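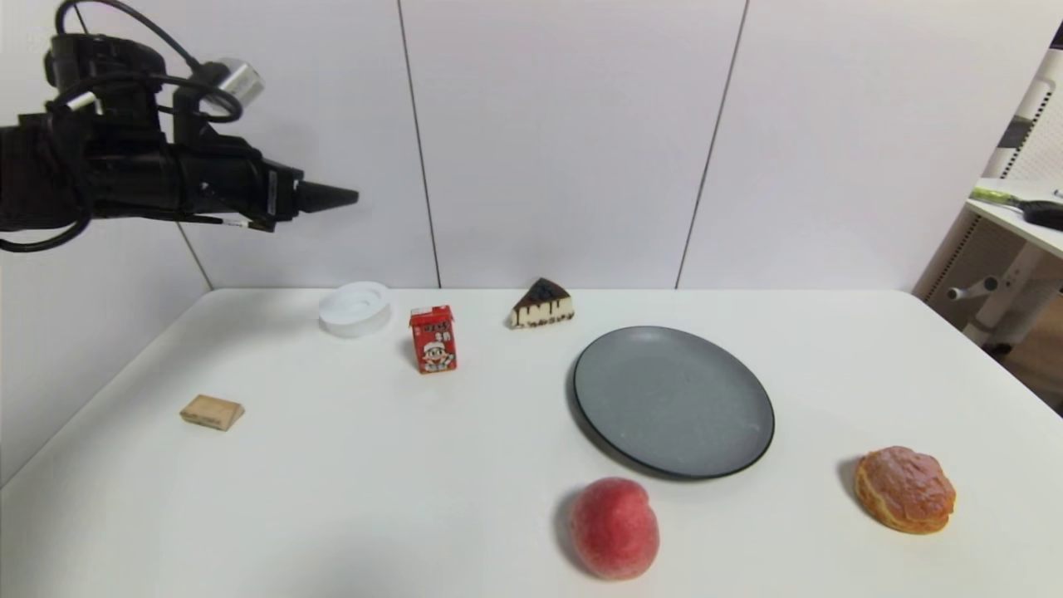
Sunday, and I finally slept past seven, so of course I woke up feeling guilty about it. The rain had already been going for hours by then. I made coffee, stood at the kitchen window in my socks and decided this was going to be the day I dealt with the small stuff. You know the small stuff. The lids, the odd bits, the things that live in the drawer by the stove and the shoebox on top of the fridge and (I'm ashamed of this one) the salad bowl that hasn't seen a salad since we had people over in the fall.

My rule for today was that everything had to come out onto a table before I was allowed an opinion about it. I am terrible for standing at a drawer with one hand in it, saying "oh, that goes with something," and shutting it again. A big white table is the best thing in the world for this. Things look so much sillier on white! A lid that has been getting by for years in a dark drawer has nowhere to hide when it's sitting there with its own little gray shadow.

The lids took most of the morning. I tried each one on every tub I own, and then on the mixing bowls for good measure, and then on a coffee mug out of pure stubbornness. There was one that nearly fit the old yogurt maker and I pushed on it so hard I hurt my thumb. It went in the recycling. I took it out again while the kettle was boiling, tried it one more time, and put it back. So that's where my head was by eleven.

What gets me is how attached I feel to a piece of plastic once I've picked it up. In the drawer I couldn't have told you it existed. Two minutes in my hand and I'm thinking it could go under a plant, or hold pins, or catch drips from the olive oil. I already have a dish for pins. I have three, in fact, and none of them has pins in it, because the pins are in a jam jar.

Lunch was toast and the end of the soup. I read a bit of the Damasceno catalog while I ate, which was a mistake, because it is nothing but pretty storage for people who have nothing to store. There's a set of stacking trays in there for $58 that I've looked at so often the page falls open on its own. I did the grown-up thing and closed it. Then I opened it again to see if they came in green (they do).

Around two the rain let up a little and I walked over to Adgate to get some air and drop a bag at the thrift store. Closed! Of course it was closed, I had even said to myself on the way out the door that it was Sunday. I carried the whole bag home again, rattling the entire way, and a very small dog barked at it from behind a gate. The puddle at the bottom of the hill is now more of a pond. I went around by the wall and got my left foot wet anyway.

Back home I made tea and started on the shoebox, which was supposed to be the quick part. It was not the quick part. I found the spare key to the bike lock I threw out last year, a roll of stamps in a denomination I can't make add up to anything, four birthday candles, and a ticket stub from the ferry at Irkavholm. I sat down on the floor with that one. It was such a cold trip and we complained the whole time, and I would go back tomorrow. I remember the bakery by the landing had steamed-up windows and we waited in there so long that we missed one boat and had to eat another round of buns. The stub went in this notebook, between the pages, where I'll be surprised by it all over again.

I also found the instructions for the Jollisdale jigsaw, the one I gave up on in February. Who keeps instructions for a jigsaw? It says 4,000 pieces on the front of the leaflet and then, very cheerfully, that you should "begin with the edges." I did begin with the edges. I ended with the edges too, come to think of it. It's still under the bed in its box and I'm not ready to talk about donating it.

By five I had a keep pile, a go pile and a pile I was calling "ask," though I live with one other person and that person's answer to everything is "whatever you think." I asked anyway. Whatever I think, apparently. So the ask pile got split down the middle with my eyes half shut, and I tied up the go bag quickly before I could dig through it again.

The drawer by the stove closes now. It doesn't just close, it slides, and I must have opened and shut it a dozen times this evening for the pleasure of it. The scissors have a spot. The tape has a spot. The rubber bands are all in one little bag, except the ones on my wrist, which I've only just noticed as I write this. The salad bowl is washed and up on the shelf, looking a bit startled.

Still to do: the cupboard over the washing machine, which I opened, looked into and shut. Something in there is sticky. It can wait until I have a bucket of hot water and a better attitude.

Supper was rice with an egg on it and too much chili. My foot has only now warmed up. The go bag is by the front door with my umbrella on top, so that I can't leave in the morning without tripping over it, and I need to call the thrift store first to see what time they open. Also buy dish soap, also lightbulbs for the hall, the small screw kind, and check the box this time before paying.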